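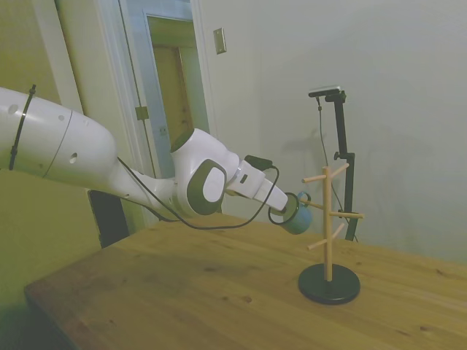 How often should a mug tree be checked? Every 2 months, and again after anyone drops it.

Home Shop Kitchen Checks Contact
Search this site Go

Mug tree checklist, Drundoma kitchens, November

Base sits flat. OK. Push the top of the pole anyway. Flat means little with nothing hung on it.

Pole tight in base. OK today. Zutico says it never needs retightening. I'll believe that next year.

Pegs firm. Twist each one by hand. A peg that turns fails, whatever the leaflet says about "settling in."

Pegs smooth, no splinters. OK.

Mug handles. Small loops are the trouble. If the handle has to be forced over the peg, hang that mug somewhere else.

Chips and cracks at the handle. Look in good light. "Chip-proof" is a word on a box.

Loading. Heaviest mugs low, one each side. Windero claims 4,000 hangings without wear. Who counted?

Distance from table edge. 180 mm minimum. I'd want more with kids in the room.

Result: pass, recheck after the holidays.

Contact Egilsson Home Checks | Copyright Egilsson | Back to top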